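Getting Water Spots and Haze Off Stainless Steel

We use cookies to keep this site running and to remember your settings. By continuing you accept our cookie policy. Accept | Manage preferences

Most of the dull, cloudy look on stainless plates, bowls and mixing basins comes from minerals in tap water. The metal underneath is usually fine. If your water is hard you will see it sooner, and you will see it most on flat polished surfaces, where every dried drop leaves a ring.

Start with a normal wash. Dish soap, warm water, soft sponge. Grease holds onto minerals, and vinegar does very little if there is still a film of oil on top of the spots. Rinse well and look at the piece under a lamp, tilting it a little. Clean steel reflects evenly. Haze shows up as gray patches or a faint rainbow.

For ordinary water spots, mix one part white vinegar with 4 parts water. Wipe it on with a cloth, leave it for 5 minutes, rinse, and dry right away. Don't leave pieces soaking in straight vinegar overnight. I did this with a set of small bowls and ended up with a dull line where the liquid had stopped, and it never fully came out.

Rainbow colors are from heat. They turn up on pans and on anything that has sat too close to a burner. The same vinegar mix takes care of them, though it may need a second pass. Brown or straw-colored heat marks are more stubborn and need a paste.

For the paste, put a couple of spoonfuls of baking soda in a cup and add water a few drops at a time until it holds together. Rub it on with a damp cloth, following the grain if the metal has one. Brushed steel has fine lines running in one direction, and scrubbing across them leaves marks that catch the light. Polished steel has no grain to follow, so use very light pressure and a softer cloth. An old cotton T-shirt works better than most of what is sold for the purpose.
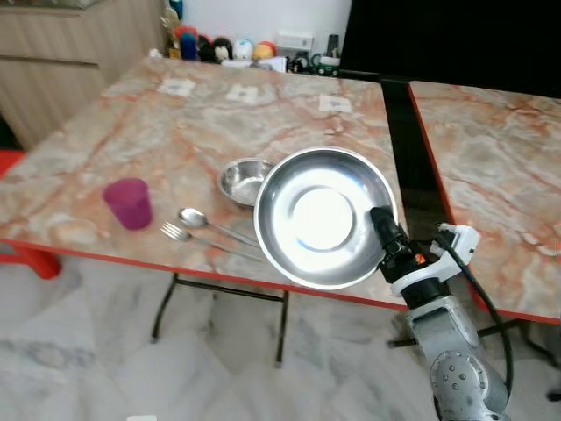
Drying matters more than any cleaner. Air drying in a rack is what puts the spots there in the first place. Keep one cloth for drying steel and nothing else, and wash it without fabric softener, which leaves a film that shows up as streaks. Flour sack towels are good. Terry is fine for bowls but drops lint.

Things to keep away from stainless:

- Steel wool. It scratches, and it leaves bits behind that rust. People then think the plate is rusting.
- Chlorine bleach, or any cleaner that contains it. It causes small pits that can't be polished out at home.
- Salt left sitting in a little water. Pickles, brine and salted pasta water are the usual culprits. Add salt after the water boils so it dissolves right away.
- Powdered cleansers made for sinks, unless the label says they are safe for polished metal.

Small rust-colored specks can be cleaned off with the baking soda paste. If they don't move, try lemon juice for a minute or two, then wash. Specks that keep coming back in the same place mean the surface is pitted, and I would move that piece to garage duty.

Scratches are normal. A plate used every day will pick up fine marks from forks and from the plates above it. You can slow this down by putting a paper napkin between the polished ones when you stack them. I only bother with the serving pieces.

If two bowls get stuck one inside the other, fill the inner one with ice water and stand the outer one in hot tap water for some 22 seconds, then twist. A drop of cooking oil around the rim helps. Don't pry with a knife, as it bends the rim and the bowls will jam worse the next time.

Dishwashers are all right for most stainless, but keep it from touching silver or aluminum in the rack. Take it out before the drying cycle and towel it off. If you use the heated dry you will get spots no matter what rinse aid you buy.

Paper labels on new pieces come off with a hair dryer on low. Rub any leftover glue with cooking oil, wait ten minutes, and wash with soap.

Attila Szabó wrote in to say that he uses the water left from boiling potatoes, cooled, in place of vinegar. I tried it on a hazy tray. It took off the light film but left the older spots, and the tray needed a good rinse afterward.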